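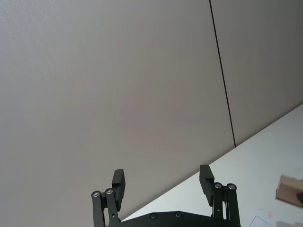 Words by Lovisa Torvik | Last updated 20 July 2023

Visiting > Open Days > Your questions

Search these pages Type a word or two Go

Filed under: Open day, Robots, Getting here

When is the next open day?
October, on a Saturday, date to be settled once the Uver people have agreed among themselves. Doors at ten. The last demonstration starts at half past three and we would like to go home after it.

Do I have to book?
For the building, no. For the stamping demonstration, yes. The room holds 17 and the fire officer can count.

What does the stamping demonstration consist of?
A robot, a stamp and a sheet of paper with squares on it. The idea is one mark per square. Visitors who come expecting backflips are directed to the café.

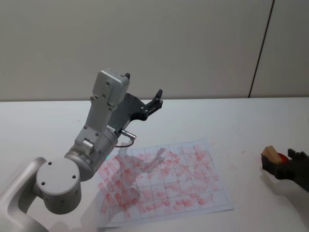

Stamping is harder than it looks, and we chose it for that reason. Press too lightly and you get a rumour of a mark; press too hard and it slides. The sheet we put out for visitors is a fair record of both, with tidy marks sitting inside their squares towards the lower right and a good deal of red smudging towards the left and middle. There are a few pink specks on the table as well. Children tend to like the smudges best.

Can I take a stamped sheet home?
Yes, one each. Let it dry first. Muveck, who look after our coat racks, have asked us to put this in writing.

Is it going to take my job?
If your job is stamping squares, come and have a look and judge for yourself.

Why are there two arms if only one is stamping?
The other one gets its turn. Ask at the desk for the two-arm session, which is longer and includes a part where Grønli explains force control with a potato. 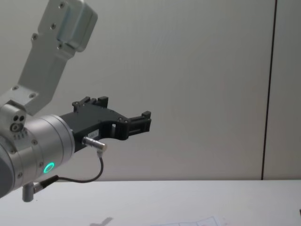 Trernmont Visits and Demonstrations Team

May I touch the robot?
No. You may touch the spare gripper on the side table in the foyer, which has been touched by most of the county.

Does the green light mean it is safe?
It means you should listen to the person running the session. Stay behind the line whatever colour anything is.

How much does it cost?
Nothing. School parties need to write to us first, with numbers and any allergies (see potato).

Is there parking?
There are 88 spaces and they go early. The bus stops outside.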